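Search this site... Go

The Radio Play That Got Me Hooked

I must have been nine when my aunt handed me a shoebox of cassettes and said, "Start with the one that has no label." It was episode one of Kondine, a science fiction serial I had never heard of, and I've been a goner ever since!

If you missed it (most people did), Kondine follows the crew of a freight ship that hauls seed grain between colonies and keeps picking up messages from a town called Pamham, a place that isn't on any of their charts. The whole thing runs 178 episodes, most of them short enough to finish while you brush your teeth and pack a lunch. I did both, badly, with headphones on.

What grabbed me was the sound. Doors on that ship groan. The captain, played by Hajnalka Szabó, has this low, tired voice that makes you sit up straight when she gets angry, and she only gets angry 2 times in the entire run. I can tell you exactly where. The first one is when the navigator, Dobos, admits he has been answering the messages on his own. I still get goosebumps!
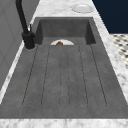
Then there's the writing. Gyula Szénási wrote the middle stretch, and you can hear the show loosen up once he comes on board. People interrupt each other. They complain about the soup. There's a whole episode where the power is out and the crew just tells stories in the dark, and I'd put it up against any big-budget space movie you care to name.

I started over from the beginning in August, this time with my daughter, who is now older than I was back then. She figured out who Ulness was by the fourth tape (it took me most of a summer, thank you very much) and she has drawn a map of the ship that goes up to deck 715, which is a lot more decks than the writers ever mentioned. We listen on Sunday after dinner and she won't let me skip the theme music.

Next up is the Pamham landing. I've got popcorn and a fresh set of batteries for the old player!

We use cookies to remember your settings. Accept | Learn more

Contact | Copyright, all rights reserved | Back to top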